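Steltdale Forum > Working Groups > Service Robotics in Washrooms
Thread: Draft practice note, section 4: cloths, contact surfaces and order of work

P_Rallis (Moderator)
Posted 25th October

Members are invited to comment on section 4 of the draft practice note before it is passed to the editing group. The section applies to hand-held grippers used for recording cleaning tasks and to arm-mounted grippers of the same pattern. The text as it stands is as follows.

4.1 A cloth shall be assigned to one zone before work begins. Toilets are one zone. Basins, shelves and door hardware are another.

4.2 The cloth shall be folded before it is gripped, and the grip shall be taken on the folded part.

4.3 Where a lid or seat carries a manufacturer's warning label, the operator shall read the label before any liquid is applied to that fixture. 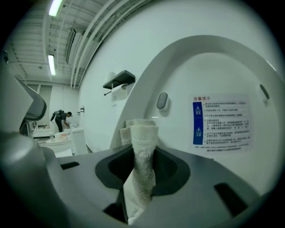 4.4 The gripper fingers and housing shall be wiped down with an approved disinfectant when the operator moves from one zone to another, and again at the end of the shift.

4.5 Two operators may work in the same room provided that each has a separate fixture and neither has to reach across the other.

Comments should cite the clause number. Proposals for new wording are preferred to general remarks.

Pantelis Rallis

----

dimness_ops
Reply 1

On behalf of the Dimness site team, we support 4.1 and 4.2 without change.

We object to 4.4 in its present form. A wipe-down at every change of zone is reasonable for the fingers. It is not reasonable for the housing, which on most patterns has slots and recesses that hold liquid. Our written procedure since July requires the fingers to be wiped at each change of zone and the housing at the end of the shift only. We ask that the clause be divided accordingly.

----

K_Alexiou_Hygiene
Reply 2

We cannot agree with the previous comment. The housing is the part nearest the bowl when an operator reaches down, and it is also the part the operator's sleeve touches. If liquid in the recesses is the concern, the remedy is a damp wipe in place of a spray. The clause could say so:

"The gripper fingers and housing shall be wiped with a pre-moistened wipe. Disinfectant shall not be sprayed directly on the tool."

Alexiou has applied this wording at its own sites and would be content to see it adopted.

----

nokon_fieldlead
Reply 3

Two points from Nokon.

Clause 4.3 assumes that the operator can read the label. Many fixtures are imported and the label is in one language only. The site supervisor should hold a translation on file for each model of toilet, and the clause should place the duty on the supervisor. An operator who is already gloved and holding a tool is in no position to work through a page of small print.

Clause 4.5 is too permissive. We would limit the number to 2 operators per room regardless of the number of fixtures. Backpack units need clearance when the wearer bends forward, and cables can catch on paper holders and door handles.

----

dimness_ops
Reply 4

With regard to Reply 2: the proposed sentence on spraying is acceptable to us. We maintain our objection to wiping the housing at each change of zone. In a room with basins and toilets along the same wall, an operator may change zone many times in 30 minutes, and the recordings become largely a record of wiping the tool.

----

K_Alexiou_Hygiene
Reply 5

That is an argument for completing all basins before starting on the toilets. It is not an argument for a dirty housing. Perhaps 4.1 should state the order of work.

----

P_Rallis (Moderator)
Reply 6

The following changes will be entered in the next draft.

4.1: add "Work shall proceed from the basin zone to the toilet zone and shall not return to the basin zone with the same cloth."
4.3: duty moved to the site supervisor, with translation held on file.
4.4: sentence on spraying added as proposed. The frequency of housing wipes remains open, and both positions will be recorded.
4.5: Nokon is asked to supply wording on clearance for backpack units and cables.

----

nokon_fieldlead
Reply 7

Noted. Wording for 4.5 will be posted in this thread.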